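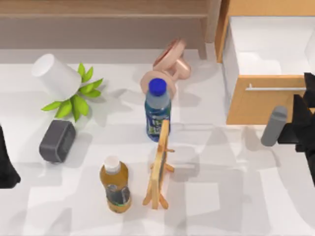
Informe de avance al programa de ayudas Plastitz
Proyecto Sesside: comparación de pinzas y controladores para manipulación de objetos domésticos con dos brazos
Segundo periodo

1. Estado general

El periodo que cubre este informe se ha dedicado casi por completo a la comparación en simulación. Quedan cerradas las tareas 2.1 (preparación de escenas) y 2.2 (ejecución de la batería con la pinza de referencia). La tarea 2.3, que repite la batería con la pinza alternativa, está en curso. La tarea 2.4, traslado al banco físico de Drurkholm, empieza con retraso respecto al plan aprobado. El motivo se explica en el apartado 5.

2. Escenas de prueba

Todas las pruebas se hacen sobre la misma mesa blanca simulada, con los dos brazos montados en lados opuestos y muebles alrededor, entre ellos un armario con cajón. Los objetos cambian de posición en cada episodio. El conjunto que más hemos usado incluye una botella de agua de plástico transparente con tapón azul, una botella de zumo con tapón blanco, un caballete pequeño de madera y una planta en maceta. También admite objetos tumbados, como el recipiente cilíndrico blanco, que puede acabar apoyado sobre las hojas de la planta.

En el informe anterior las escenas tenían los objetos separados y de pie. La evaluación intermedia nos pidió colocaciones menos ordenadas y las hemos incorporado. El generador acepta ahora contactos entre objetos al inicio del episodio y descarta únicamente los casos en que dos mallas se atraviesan.

3. Pinzas y controladores

Se comparan dos pinzas. La de referencia es la que traía el modelo de los brazos. La alternativa, que en el proyecto llamamos Catacutan, tiene dedos más largos y menor fuerza máxima de cierre. Cada una se prueba con dos controladores: uno de posición con ganancias fijas y otro de impedancia.

La batería completa prevista es de 2.000 episodios. Hasta ahora se han ejecutado 1.125, que cubren toda la parte de la pinza de referencia y el comienzo de la parte de Catacutan. Un episodio se da por bueno si el objeto se levanta, se mantiene en el aire 5 segundos y se deja en la zona indicada sin volcar ningún otro.

4. Resultados provisionales

Con la pinza de referencia y control de impedancia, la tasa de éxito es del 74 %. El controlador de posición queda por debajo en todas las categorías de objeto, y la diferencia es mayor en las botellas: el error de aproximación se convierte en un empujón y la botella cae antes de que se cierren los dedos.

El caballete da los peores resultados con ambos controladores. Las patas abiertas dejan poco espacio para entrar desde arriba, y si se agarra por el travesaño la pieza apoyada se desliza. Hemos probado a usar un brazo para sujetar y el otro para levantar. Funciona mejor, aunque el tiempo por episodio sube casi al doble y el planificador de colisiones entre brazos rechaza bastantes trayectorias que a simple vista parecen válidas.

Las hojas de la planta se simulan como cuerpo rígido. Esto afecta a los episodios en los que hay algo apoyado encima, donde el contacto es más duro de lo que sería en la realidad. Por ahora esos episodios se marcan aparte y no entran en el porcentaje citado.

De Catacutan hay pocos datos todavía. Se observa menos vuelco al aproximarse y más deslizamiento al levantar. No damos cifras hasta completar la tarea 2.3.

5. Incidencias

Al actualizar el motor de física cambió el valor por defecto de la fricción en las yemas de los dedos. Lo detectamos al repetir una tanda de control y hubo que rehacer los episodios afectados, que no se cuentan en la cifra del apartado 3. Los parámetros de contacto se guardan ahora junto con cada tanda.

El banco de Drurkholm no ha estado disponible en las fechas acordadas por obras en la instalación eléctrica. La nueva fecha de entrada es diciembre.

6. Gasto

La ejecución va por debajo de lo previsto en desplazamientos, a causa del retraso del banco, y por encima en horas de cálculo, por la repetición de episodios - la desviación se compensa dentro de la misma anualidad. No se solicita ampliación. Sí pedimos autorización para pasar a cálculo el remanente de desplazamientos.

7. Próximo periodo

Terminar la batería con Catacutan en los dos controladores.
Revisar los márgenes del planificador de colisiones entre brazos.
Sustituir el modelo rígido de la planta por uno articulado, si el coste de cálculo lo permite.
Montar en Drurkholm las dos pinzas y repetir una selección de escenas con objetos reales.

La tabla de resultados por objeto y los ficheros de configuración se entregan en el anexo técnico.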